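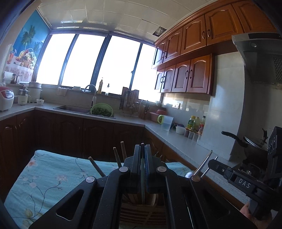

Ustensiles de cuisine à manche en bois

Ticket 1761
Objet : retrait de 110 € bloqué et ticket de tournoi absent après fusion des portefeuilles
Produit : Orneck Poker et Paris, client Terkarier pour ordinateur
Ouvert le : 23/1/25
Demandeuse : Usa Klinhom
Statut : résolu

Message initial

Bonjour,
Depuis la fusion des portefeuilles poker et paris sportifs, mon solde ne correspond plus à ce que je vois dans l'historique. J'ai demandé un retrait de 110 € par Erkby. La demande est marquée « en cours », mais la somme figure toujours dans le solde disponible du lobby. Si j'ouvre la caisse depuis le navigateur, elle n'y est plus.
Deuxième problème : j'ai gagné un ticket pour le tournoi Panyasiri dans un satellite. Le ticket apparaissait dans l'onglet « Mes tickets » avant la mise à jour. L'onglet est maintenant vide. Le tournoi n'a pas encore eu lieu, l'inscription est ouverte, et le bouton me propose uniquement de payer en argent réel.
J'ai déjà redémarré le logiciel et l'ordinateur.
Usa Klinhom

Réponse du support, niveau 1

Bonjour,
Merci pour votre message. Pouvez-vous effectuer les opérations suivantes et nous indiquer le résultat ?
Fermez toutes les tables, puis déconnectez-vous du client Terkarier.
Dans Paramètres, Stockage local, choisissez « Vider le cache du lobby ». Ne cochez pas la case « Notes sur les joueurs », elles seraient supprimées.
Reconnectez-vous et ouvrez la caisse depuis le client.
N'annulez pas le retrait et n'en demandez pas un second pendant la vérification.

Réponse de la demandeuse

Cache vidé. Le solde du lobby est maintenant le même que celui du navigateur, donc les 110 € ont bien été déduits. Le retrait reste « en cours ». L'onglet des tickets est toujours vide.
J'ai aussi un message que je n'avais pas avant en ouvrant la page Erkby : « Moyen de paiement à confirmer, code 9 ». Il n'y a pas de bouton pour confirmer quoi que ce soit.

Réponse du support, niveau 1

Le code 9 signifie que le nom du titulaire transmis par Erkby diffère de celui du compte de jeu. Le contrôle était déjà effectué sur le portefeuille paris, il s'applique désormais aussi au portefeuille poker. Le bouton de confirmation n'est affiché que dans le navigateur, rubrique Compte, Moyens de paiement. Les bloqueurs de fenêtres peuvent le masquer.
Votre demande concernant le ticket de tournoi est transmise au niveau 2.

Réponse de la demandeuse

J'ai trouvé le bouton après avoir désactivé le bloqueur. Mon compte Erkby est enregistré avec le nom d'abord et le prénom ensuite, c'est l'inverse chez vous. J'ai confirmé et envoyé le justificatif demandé. Le premier envoi a été refusé (fichier trop lourd), le deuxième est passé.
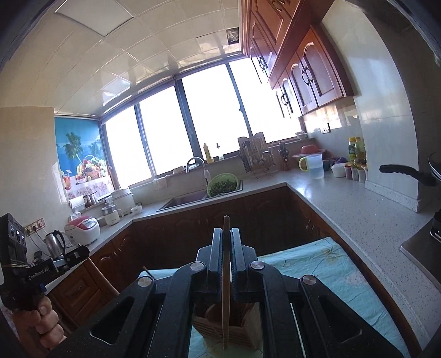 Cuisine en U, double évier sous les fenêtres

Note interne, niveau 2

Compte vérifié. Le satellite est bien terminé et la place qualificative est attribuée dans l'historique des tournois. Le ticket existe dans l'ancien portefeuille poker mais n'a pas été repris lors de la fusion. Même cas sur plus de deux comptes : tous les tickets concernés ont été émis par un satellite dont le tournoi cible était encore en statut « annoncé » au moment de la migration. Les tickets achetés directement ne sont pas touchés.
Le script de reprise est à relancer avec le filtre sur le statut « annoncé ». Ne pas créditer la valeur du ticket en espèces : le règlement du Panyasiri ne prévoit pas de conversion.

Réponse du support, niveau 2

Bonjour Madame Klinhom,
Votre ticket a été rattaché au nouveau portefeuille. Il doit apparaître dans « Mes tickets » après une reconnexion. Pour vous inscrire, ouvrez la fiche du tournoi et sélectionnez « Ticket » dans la liste des modes de paiement. Le mode proposé par défaut reste l'argent réel, pensez à le changer avant de valider.
Le justificatif a été accepté. Le retrait est parti chez Erkby, dont le délai de traitement ne dépend pas de nous.

Réponse de la demandeuse

Le ticket est revenu et je suis inscrite. Retrait reçu, montant correct.
Une remarque : le lobby affiche encore l'ancien logo du portefeuille poker à côté du solde. Ce n'est pas gênant.

Clôture

Cause, retrait : titulaire du moyen de paiement non confirmé (code 9), affichage du solde erroné dû au cache local.
Cause, ticket : reprise incomplète lors de la fusion des portefeuilles.
Action : confirmation du titulaire par la cliente, relance du script de reprise.
Suite : l'ajout du bouton de confirmation dans le client Terkarier est prévu pour la version de juin. Logo signalé à l'équipe interface, ticket séparé.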